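Prelbridge Planning Forum > List archive > Messages > Mareck corridor study

Reading time: 2 minutes

Subject: Re: Mareck corridor study, comments on the draft scope
Date: 07/07/2023
From: Gervasio Urrutia

On the draft scope, the reader from Ametepe wrote:

> We went through the scope Ginex sent out. The traffic counts look
> fine to us, but the parking section only covers the on-street spaces
> between the bridge and the depot. There are 87 of those. The lots
> behind the stores are left out, and that is where most of our
> customers park. Can the study area be widened, and would that
> change the fee?

Yes, it can be widened. I talked to the project manager at Ginex this morning. Adding the rear lots brings in another 103 spaces, all of them on parcels the town has already mapped. The count would be done on the same 2 days as the on-street count, so the field crew does not have to come back.

The fee goes up by $2,000. That covers the extra counting and one more map in the final report. It does not cover talks with the owners about shared parking. If we want that, it should be a separate task with its own price, and I would wait for the counts before asking for one.
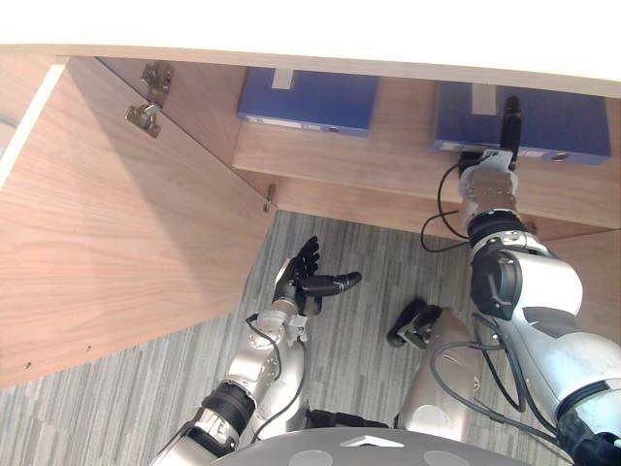

Changes to the scope

Section 3 will now read "on-street and rear-lot parking" in place of "on-street parking." The study boundary moves back to the alley on the north side. On the south side it stays where it is, at the rail line.

Section 5 has the wrong zoning district for the old Mareck warehouse. It is listed as light industrial and was rezoned to mixed use. Ginex will fix this in the next draft. The land use table draws on the same list, so please check your own parcels there too.

I left the schedule alone. Counts are still planned for September, after school starts, and the draft report follows the counts.

If you own a rear lot and do not want people on it during the count, write to me directly and I will pass it on. They can count from the alley in most cases.

One open item is the loading zone by the depot. Ametepe asked for it to be counted as parking after 6 p.m. I have no objection, but the sign there says no parking at any time, and Ginex wants to know which rule to use. Does anyone have the ordinance?

Gervasio

Recent messages in this list
- Mareck corridor study, draft scope attached
- Sidewalk widths on the bridge approach
- Prelbridge sign code, second reading
- Depot loading zone hours
- Minutes from the June meeting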